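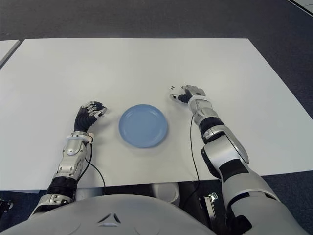
Dennis Temba would rather talk about the table than the tableware. A plate, he says, is only as easy to lay as the surface under it, and most of the complaints that reach him at Elalier are about the surface.

Temba looks after furniture and table settings for the training rooms in Podbridge. His standard top is matte white. "Gloss looks cleaner for a week," he says. "After that you see every wipe mark, and the lamps come back at you when you sit down." Matte hides the marks but holds on to grease a little longer, so the tops get a second pass with a damp cloth after lunch.

The plates went through more changes. The first set was white and was withdrawn after 14 months. On a white top the rims were hard to pick out, and people put glasses down on them. Pale blue was the compromise. "You want enough difference to find the edge," Temba says. "A dark plate does that too, but it shows scratches from the forks."

He also insists on a raised rim. Sauce stays in the well, and the rim gives the fingers something to get under when the plate is lifted from a flat top. Wumville, a supplier he used until April, offered a flatter pattern at a lower price. He tried 12 of them and sent them back.

On placing, his instructions are short. Set the plate down first, alone, and clear of the table edge. Cutlery follows, then the glass. "If the plate moves later, everything moves," he says. He does not use mats. They curl at the corners – the Kombo ones did so within 30 washes – and they have to be dried flat.

Dark gray carpet is his choice for the floor as well, although he admits that it is slow to clean. Crumbs show on it. A dropped plate usually survives, and chairs make less noise. The carpet is vacuumed at 17:00, when the tables have been wiped and the plates are back on the shelf.

The next order is for bowls, in the same blue if the maker still has it.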